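Acht Wochen auf eine Antwort gewartet

Im Mai habe ich beim Landkreis einen Antrag auf Akteneinsicht gestellt. Es ging um die Sammelunterkunft am Rand von Pluvberg, in der früheren Lagerhalle von Fullari. Ich wollte den Betreibervertrag sehen, die Hausordnung und die Protokolle der Begehungen. Gestern kam die Antwort, acht Wochen später, in einem dicken Umschlag.

Kurz zur Vorgeschichte für alle, die hier neu mitlesen. Die Halle ist für 544 Menschen genehmigt. Betrieben wird sie von Merero, den Wachdienst stellt Du Plessis. Der Kreis veröffentlicht einmal im Monat die Belegungszahl und sonst nichts. Wer von der Presse kommt, bekommt eine Führung durch den Eingangsbereich und die Kantine, wenn er sich vorher anmeldet. In die Schlafbereiche darf niemand, auch nicht in die leeren. Begründet wird das mit der Privatsphäre der Bewohner. Das verstehe ich bei belegten Abteilen. Bei unbelegten verstehe ich es nicht.

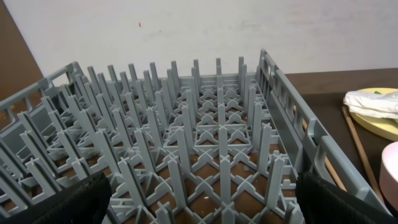 Graues Geschirrgestell mit Zapfenreihen

In dem Umschlag lag der Vertrag, allerdings in weiten Teilen geschwärzt. Lesbar sind die Laufzeit, die Kündigungsfrist und ein Absatz über Müllentsorgung. Der Personalschlüssel ist schwarz, die Vergütung auch. Die Hausordnung habe ich vollständig bekommen. Darin steht, dass Besuch bis 20 Uhr erlaubt ist, nach Voranmeldung beim Wachdienst. Wie lange im Voraus man sich anmelden muss, steht nicht darin. Von den Begehungen sind zwei Protokolle dabei. Beide bestehen aus einem Formular zum Ankreuzen, und im Feld »Bemerkungen« steht jeweils »keine«.

Mireille Baudry hat mir im Frühjahr etwas anderes erzählt. Sie gibt in der Unterkunft Deutschkurse und hat mir erlaubt, ihren Namen zu nennen. Nach ihren Worten war in einem der Sanitärcontainer wochenlang das Warmwasser ausgefallen. Der Kreis hat mir auf Nachfrage geschrieben, ihm sei kein Ausfall bekannt. Ich kann nicht entscheiden, wer recht hat. Genau dafür wären ordentliche Protokolle da.

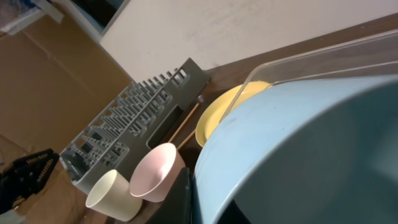
Der Kreistag hat sich mit der Unterkunft zuletzt im nichtöffentlichen Teil befasst. In der Tagesordnung stand nur »Sachstand Unterbringung«. Ich habe zwei Abgeordnete angeschrieben und gefragt, was sie dort erfahren haben, und eine freundliche Absage bekommen — die andere Mail ist unbeantwortet. Am Abend wollte ich deshalb gleich den Widerspruch gegen die Schwärzungen schreiben, und auf dem Tisch stand die hellblaue Schüssel vorn, der gelbe Teller schräg dahinter. Fertig geworden bin ich trotzdem nicht. Für jede geschwärzte Stelle muss man einzeln darlegen, warum man sie sehen will, ohne zu wissen, was dort steht.

Beim Personalschlüssel ist das noch einfach. Wie viele Sozialarbeiter auf wie viele Bewohner kommen, ist kein Geschäftsgeheimnis, jedenfalls nach meiner Auffassung.

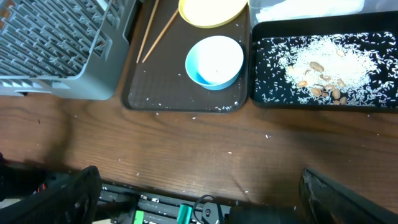

Bei der Vergütung wird es schwieriger, da wird Merero sich vermutlich auf den Wettbewerb berufen. Mir würde die Gesamtsumme pro Jahr reichen. Die einzelnen Posten brauche ich nicht.

Der Widerspruch geht diese Woche raus. Ob ich die Dokumente hier hochlade, weiß ich noch nicht — ich kläre vorher, ob die Unterschriften unkenntlich gemacht werden müssen. Wer selbst in der Halle war, ob beruflich oder zu Besuch, kann mir gern schreiben. Namen veröffentliche ich nur mit Zustimmung.

8 Kommentare · 2 Mal geteilt

Zuletzt im Blog
Wie man einen Antrag auf Akteneinsicht stellt
Die Buslinie zur Fullari-Halle
Kreistag: wieder hinter verschlossenen Türen

Kontakt · Impressum · Nach oben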